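Rindau Tabletop Sorting Kit
Two arms, one table, a bag of toy donuts

The Rindau kit is the one we point people to when they want two arms sharing a table and don't want to spend a month on brackets. You get a pair of black arms with grippers, the rails they mount on, two plates, a round placemat and a set of toy donuts in big and small sizes. It's a silly-looking task and a really good one! Round, glossy things are hard to pick up neatly, and the small ones are fussier than you'd expect.

In the view across the tabletop, one arm has a donut at its fingers above the dark plate, and the other is held up high over the pink one.
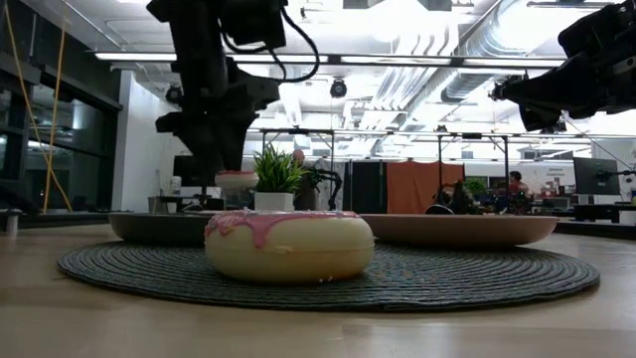
Sorting by size

The basic exercise is big donuts on one plate, small donuts on the other. Ainhoa Pastor wrote the practice plan that comes with the kit, and it starts with a single arm and 13 short runs before the second arm joins in. Stick with her order – the handoffs go much more smoothly once each side has its own corner of the table worked out.

The arms sit on opposite sides and both reach the middle, so you do have to think about who goes first. That's the fun part.
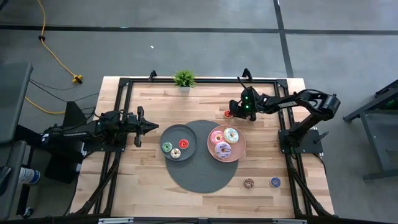 Small donuts on grey, large on pink, and three small ones still on the wood.

In the box
2 arms with grippers
Mounting plates and rails
Placemat, plates and donut set
Printed practice plan

The table is sold separately. Part number 685. Spare donuts are part number 243, and they go fast, so order a bag with the kit. Setup questions go to Severino Herrero at the Rindau help desk.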